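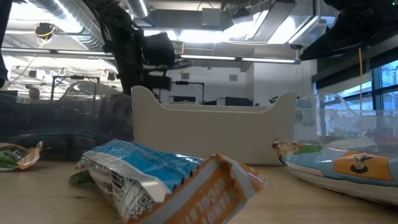 Ticket 19: success labels don't agree with the hand count (snack sort, three bins)

Status: solved, one loose end
Opened by: Todor Trajkovski
Component: Flemora scorer, fixed camera
Date opened: 3/21/26

What I was trying to do

Hi all! I was running the usual snack sort eval for the Sustach comparison. You know the drill: pile of packs on the near side of the table, the policy picks one, drops it in a bin, scorer looks at the fixed camera before and after and says yes or no. I did 100 trials and, since it was Saturday and quiet, I kept my own tally on paper too. Flemora and I disagreed on 19 of them. Every single one of the 19 was Flemora saying success and me saying nope.

That's bad for us, because the same scorer labeled the 1,000 training episodes we filtered last month (the "keep only successes" set). So if it's generous here, it was probably generous there.

First guesses, all wrong

Lighting. We've got the light bars overhead plus daylight from the windows, and the wrappers are shiny, so glare was my first suspect. Pulled the shades, reran a handful of the bad ones from the recorded before/after pairs and from fresh trials. Same wrong labels. Put the shades back.

Crinkled packs. I thought the matcher might be losing track of a pack once it gets crumpled and then giving up and calling it gone. It does lose track sometimes (the orange wrapper is the worst, the twisted end looks like a different object from every side), but when it loses one it returns "unknown", and I had already thrown those out of the tally.

Camera bump. Reran the calibration. Fine.

What I noticed

I split the disagreements by target bin and should have done that an hour earlier. Beige bin: zero. The two see-through bins: all 19. Most were on the right one.

So I went through those pairs by eye. In the "after" image there's packaging visible through the clear wall, kind of blurry, and the scorer is happy with it. The trouble is that a lot of it was in the "before" image too! It's stuff from earlier trials. When the policy fumbles and knocks a pack up against the bin, or the arm brushes the bin and everything inside slides, the blob behind the wall changes shape enough to pass the change check. Scorer says something arrived. Nothing arrived.

Beige doesn't do this since you can't see in through the front. There the scorer only uses the overhead view, looking down past the rim.

Comment from Dae-han Joo

Yep, that's on me. When we moved over from Plolivholm the bins were all opaque, and the side-view check was a backup for when the arm blocked the overhead camera. I left it on and gave either view the right to say yes. With clear bins that's a terrible rule. Can you try requiring overhead and ignoring the side view completely?

My reply

Tried it. Disagreements went from 19 down to 5 on the same recorded trials, and the 5 left over are all "arm still in the way" cases, where overhead can't see the bin yet. Added a wait so the arm goes home before the after image gets taken. I can't test that on old recordings, so I ran a new set of 100 with the wait turned on and a fresh paper tally. No disagreements. My hand hurts from tally marks, but I'm very pleased.

One more thing for anybody doing this by hand: decide what you call a success when two packs overlap and both get dragged in. I counted it as a fail. The scorer now does too (it checks that exactly one pack left the table), but older write-ups don't say which way they went.

What to change on your station

1. In the Flemora config, set side_view_vote to off.
2. Set after_image to wait_for_home.
3. Empty the bins between blocks. It isn't strictly needed with the new settings, I just trust the numbers more.
4. Rerun anything you scored on clear bins before you put it in a table.

Still open

The filtered training set. Dae-han is relabeling from the overhead recordings, but the episodes with no homed arm at the end can't be rescored, so those will get dropped. Then we retrain and see if the Egilsson baseline still loses to ours. I wouldn't quote the old gap to anyone until that's finished. Leaving this ticket linked to the retrain one.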